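Kitchen & Canteen Staff Board > Equipment and dishwashing > Robot arms at the wash-up, what changed for you?

Ostex
Posts: 212
Posted 14:20

Hello all. I work in the wash-up of a staff canteen, 80 covers at lunch, sometimes less when the office people stay at home. Since March we have a pair of robot arms at the end of the dirty side. They take the plates and wipe the worst off before the rack goes in the machine. The project is called Pliltent and our kitchen is the first in the company to try it.

I would like to hear from others who have something similar. I do not mean the price or the technical side, I mean the work itself. My own day is quite different now and I have not decided if I like it.

Before, we were 2 people at the sink from half past eleven until three. Now it is me alone, and my colleague was moved to the salad counter. She did not ask for it. She got the same pay, but she lost the early finish, and she has a child at school, so for her it was not a small thing.

What I do now: I sort the plates, I put the sponge where the arms can find it, I change the sponge, I look that nothing is stuck, and I take the pans myself because the big ones are still too heavy for them. My hands are much better. I had cracked skin every winter and this year I could stop with the cream. On the other hand I stand and watch more than I like, and the time goes slowly.

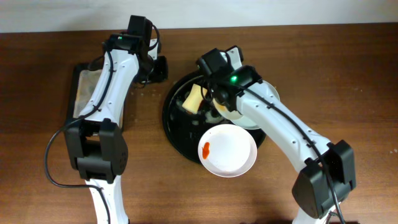
Wash-up table with the arms at work, two plates, one with a sauce stain, and one black pan.

The sauce is the difficult part. Dry crumbs are no problem, but tomato that has stood for 40 minutes needs pressing, and I do those plates again by hand. On a pasta day I think I save very little.

Has anybody got an agreement in writing about what happens with the hours? Ours is only spoken.

Mestaren
Posts: 1,045
Posted 14:52

Get it in writing. Please do this before the trial is finished and not after. At my last place (hospital kitchen, tray line) the manager also said that no hours would go. He was not lying, I believe he meant it. Then he left, and the new one had never heard of it.

About the skin I agree with you completely. It is the one thing I would not want to give back.

Nikzad
Posts: 67
Posted 15:31

I must disagree a little with the mood here. I have washed dishes for a living for many years and I never met a person who wanted to keep on doing it. If an arm can hold the plate, let it hold the plate. Your colleague is now at the salad counter, she talks with guests, she learns something. In my kitchen the same move was a step up and people asked for it.

Also I do not understand why you let the sauce plates stand for 40 minutes. Soak them. This was true before any robot.

Ostex
Posts: 212
Posted 15:48

Nikzad, we do soak, but the guests bring the trays back when they want, and many sit with their coffee for a long time. I can not go out and take the plate from under the fork.

For the salad counter you may be right in general. But she was not asked, and this is what I wanted to say. With a question first, perhaps she would have said yes.

Nikzad
Posts: 67
Posted 16:05

Fair enough about the asking. I took it as a complaint about the machine and it was more a complaint about the boss.

I still think you should use the free minutes. I asked to do the stock list while ours is running and it was accepted. It is boring too, but it is a different boring, and I can sit.

Mestaren
Posts: 1,045
Posted 16:40

Careful with that. If you do the stock list and also watch the arms, then you have two jobs on one wage, and when a plate goes on the floor it will be your fault because you were looking at the list. I would ask who is responsible before I take any extra task.

Ostex, who do you call when it stops in the middle of lunch? For us it was a phone number and a very long wait, so we washed by hand next to a machine that was standing still, with one person fewer.

Ostex
Posts: 212
Posted 17:10

We have a number also. So far I used it twice. One time they answered at once and the other time I did the rest of the lunch alone - that was a bad afternoon, and I went home at five and not at three. The extra time was paid, but only after I asked.

I have now written down three points for the manager: the hours for both of us, a second person when the arms are out of order, and who answers for broken plates. I will leave out the stock list for the moment. Mestaren, if you still have the text of what your hospital people signed in the end, I would be glad to see how it was worded.

Mestaren
Posts: 1,045
Posted 17:26

I have it on paper somewhere. I will type the part about the hours tonight and send it to you by private message.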